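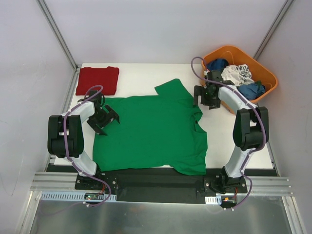 Can machines do the chores yet? Laundry and shop work, spring round-up

Posted by Priya Crenshaw, Apr 28, 2022

We get asked the same thing at every open evening: when can I buy one that does the washing? The short answer is not yet. The longer answer depends on which part of the washing you mean, so the notes on this page go chore by chore. Most of them are about clothes, which is where most of the questions are.

Folding T-shirts
Closest to being useful. Two arms can fold a shirt that is already spread out on a table, and the result is good enough to put in a drawer. A person is still much faster. Lahcen Bouzid kept a tally through December: 263 shirts attempted, and he stopped counting when the sleeves got boring.

Getting the shirt flat
Harder than the fold. A shirt pulled from a heap can land any way up, with a sleeve trapped underneath or the neck twisted. An arm has to find an edge it can hold, and two layers of thin cotton feel much like one.

Taking one item from a basket
Crumpled clothes hang on to each other. Grab a sleeve and you may get the trouser leg it was wrapped round as well. Picking by colour helps until there are two dark things side by side.

Sleeves
They deserve their own entry. A sleeve that drops over the side of a table is out of reach for many set-ups, and pulling the body of the shirt back usually brings the rest of it up in wrinkles.

Stacking
Fine for three or four items of the same size. After that the pile leans. Mostafa Cherkaoui thinks a tray with sides would fix most of this and he may well be right, though it would also make the job easier for anyone.

Socks
No. Pairing them by camera is quite reliable. Turning one inside another is not.

Ironing
Nothing we would leave alone in a room. The pressing is simple enough on a flat board, but collars and the bits between buttons are slow, and few people want to be standing near a hot iron that somebody else's program is holding.

Hanging on a rail
Shop staff ask about this one more than folding. Putting a hanger on a rail is easy. Putting a shirt on the hanger is where the time goes. Annick Lapointe, who ran the stockroom at Solau for 10 years, reckons a new starter gets the knack in a morning.

Refolding the display table
The job every clothes shop would like to give away. The garments are known, the sizes are known and the table doesn't move. Against that, customers are leaning over it all day, so it would have to be done after closing. Slow matters less at night.

Shelf filling
Boxes and tins are well ahead of clothes, as they keep their shape when you pick them up. Bags of crisps are somewhere in between.

Wiping surfaces
Good on a clear worktop. Someone has to clear the worktop.

Loading the dishwasher
Plates yes, slowly. Glasses with more care than we usually have patience for. Cutlery is still mostly done by hand.

How we judge them
We ask whether you would leave the machine to it and go out. A video of one good fold tells you very little. We would like to see 100 in a row, with shirts the machine hasn't met before, and no one reaching in to straighten a hem. We haven't seen that yet for any chore involving cloth.

Notes by Priya Crenshaw and Nicanor Arancibia. Corrections are welcome, particularly from people who fold for a living.

Next in this series: Bed linen and duvet covers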